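8/22/18

Compressed air, bench line. Carried over from the June entry: water in the drop at the far bench, first as spitting at the blow gun, then enough in the bowl of the point-of-use filter to need draining twice in a shift. Fouad Nasrallah replaced the filter element in June and it stayed clear for a while. It is back, so the element was not the problem.

Setup for reference. Colten compressor, 80 gal receiver, aftercooler, auto drain on the receiver, coalescing prefilter, Triddale twin-tower desiccant dryer, afterfilter, then the ring main. Bench drops regulated to 64 psi. Dryer hour meter reads 735 since the last bead change, well inside what the manual allows.

Worked from the receiver outward.

Receiver drain. Pressed the test button, got a normal slug of water and then air. Closed cleanly. Ran the compressor through a full load cycle and tested again, small amount of water. Drain is keeping up. There is rust in what comes out, same color as last year, and I am leaving that alone.

Prefilter. Differential gauge in the green. I don't trust this gauge, the needle has a habit of sticking, so I bypassed the dryer, isolated, and opened the housing. Element damp at the bottom third and dry above. O-ring flat on one side. Replaced O-ring, kept the element. Float drain moves freely.

Indicator card teed in at the dryer outlet. Color at start: blue. Left tower on line, stayed blue through its whole half cycle. Right tower on line, card began to turn a few minutes in and was fully pink before changeover. Repeated to be sure, same result. Left good, right bad. That also explains why the complaint comes and goes, and why the filter bowl only fills on busy days.

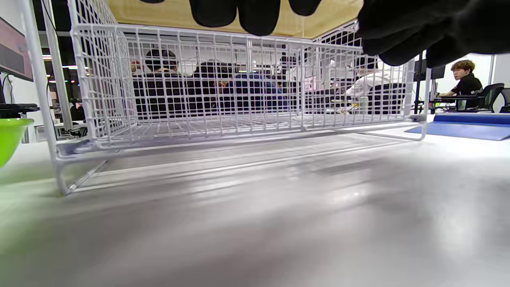

White wire basket on the bench top, gloved hand above.

Two candidates for the right tower: it is not regenerating properly, or the air is getting past the beads without touching much of them.

Regeneration first. During purge on the right tower the muffler should be blowing steadily and the tower gauge should fall to zero. Muffler flow felt weak compared with the left. Tower gauge fell to zero, but slowly. Pulled the muffler and ran purge without it (ear protection, loud). Flow improved a bit. Muffler is partly blinded with white dust. Dust means beads are breaking up, so I was expecting to find something wrong inside.

Purge valve is the Gajdoš two-way. Took the actuator off and cycled it by hand. Full travel, no grit on the seat. Coil resistance matches the left-hand one. Put it back without changes. Purge orifice clean when held up to the light. Qusai Yammine had suggested swapping the left and right purge valves to see if the fault follows. Worth doing if all else fails, but the valve looks fine to me and the swap needs new thread sealant on four joints. 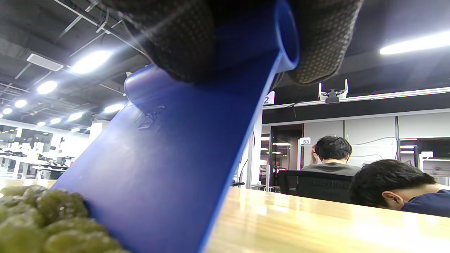
Check valves next. The shuttle on top of the towers was stiff. Cleaned and a very light film of the approved grease. With the shuttle out I pressurized the right tower alone, closed it off and watched the gauge. No visible drop over the time it took to write up the prefilter notes. So no gross leak to atmosphere and none back through the inlet side.

That left the bed. Isolated, vented both towers, locked out the compressor, tag in my name. Opened the right tower fill port. Level is down by a hand's width from the port. Left tower is full to just under the port, as it should be. Retaining screen at the outlet end is the 300 micron mesh and it is intact, but there is fines packed against it on one side only.

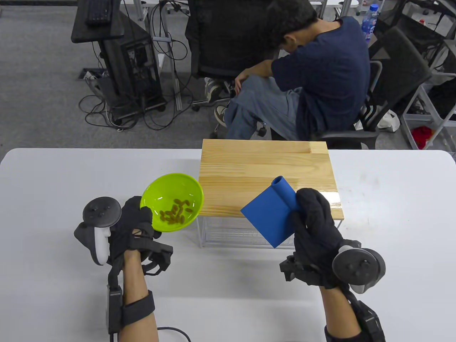 Side-to-side difference in the bed surface is the main finding today. The beads on the right tower sit high against the wall side and low on the aisle side. Put a level on the vessel and it is out of plumb, leaning to the wall. One foot has lost its shim. The small brown beans in the tilted green bowl lie the same way, gathered near the lower rim, and a loose bed with headspace over it should behave much like that once it is being shaken by every changeover. With the bed thin on the aisle side, air takes the short path there and leaves wet. The beads on the move also grind each other, which accounts for the dust.

I can't say which came first, the lean or the missing level. Could be it was underfilled at the last change and the rest followed.

Actions:
Shim the foot and recheck plumb both ways before any beads go in.
Empty the right tower completely. Do not top up over old beads.
Refill in stages, tapping the shell with the rubber mallet between pours, up to just under the port.
New muffler both sides.
Refit the screen after blowing it out from the clean side.

Bead order placed with Jindudis, same grade as the left. Until it arrives the dryer stays on left tower only with manual changeover for regeneration, and the far bench drop is tagged "wet air, no paint work." Fouad has the valve sequence for the manual changeover; copy taped inside the panel door.

Open question for Qusai: whether the afterfilter took any of the dust. Gauge says no. Same make of gauge as the prefilter, so open the housing and look.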